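# Tischplatz Stusen: Kleinteile auf heller Platte 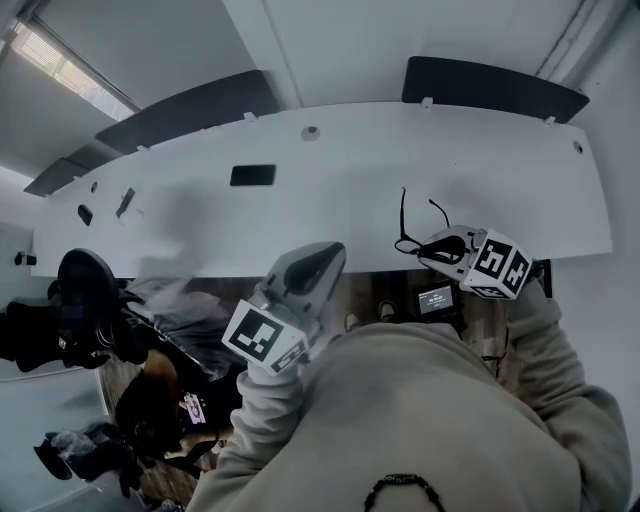

*Langer Tisch mit den schwarzen Trennwänden. Links auf der Platte liegen drei kleine schwarze Teile.*

Stand: 6/3/21
Pflege der Liste: Sandro Rizzi

## Inhalt

Der Ordner gehört zum Projekt Zirnari und enthält die Aufnahmen und Listen vom Tischplatz Stusen. Es geht um kleine Teile, die auf einem Tisch aufgenommen, versetzt und abgelegt werden. Größere Gegenstände und Behälter stehen im Ordner `pririer` und werden dort getrennt gezählt.

| Angabe | Wert |
|---|---|
| Einträge gesamt | 415 |
| Durchgänge | 24 |
| Teilegruppen | 5 |
| Verworfene Einträge | 13 |

Die verworfenen Einträge sind in den 415 nicht enthalten. Sie liegen unter `aussortiert/` und behalten ihre alte Nummer.

## Der Tisch

Die Platte ist weiß und lang. An der hinteren Kante stehen schwarze Trennwände, mit kleinen weißen Halterungen am Tischrand befestigt. In der Platte sind zwei runde Kabeldurchlässe, der kleinere nahe am rechten Ende, dazu ein dunkler rechteckiger Ausschnitt. Ablagen über diesen Öffnungen bekommen in der Liste den Vermerk `loch`, auch wenn das Teil nur zur Hälfte darüber liegt.

Das Tageslicht kommt durch ein Fenster mit Lamellen. Auf der weißen Fläche liegen weiche graue Schatten, die bei flachen schwarzen Teilen die Kontur verändern können. Wo das beim Nachzeichnen gestört hat, steht `schatten` in der letzten Spalte.

## Teile

Schwarze Teile werden nach der Form eingetragen, die Funktion spielt keine Rolle:

- `quadrat`: kleines quadratisches Stück
- `winkel`: kurzes abgewinkeltes Teil
- `schmal`: dünnes, längliches Teil
- `rund`: Scheiben und Ringe
- `sonst`: alles, was nicht passt

Zwei Teile, die sich berühren, sind zwei Einträge. Ein Teil, das während eines Durchgangs vom Tisch fällt, wird mit `boden` beendet und nicht neu angelegt.

## Dateien

```
liste.csv
durchgaenge/
aussortiert/
formen.txt
```

`liste.csv` ist mit Semikolon getrennt, Zeichensatz UTF-8. Die Spalte `lage` wird von der vorderen Tischkante aus gelesen. Ältere Fassungen hatten links und rechts vertauscht, bitte keine Dateien aus dem November mit dieser Liste mischen.

## Bekannte Lücken

Bei `schmal` fehlt in mehreren Durchgängen die Drehrichtung. `sonst` ist sehr gemischt und sollte vor einer Auswertung durchgesehen werden. Die Maße in `formen.txt` stammen von Pakzad und sind noch nicht nachgemessen.

Korrekturen bitte mit Eintragsnummer an Sandro Rizzi.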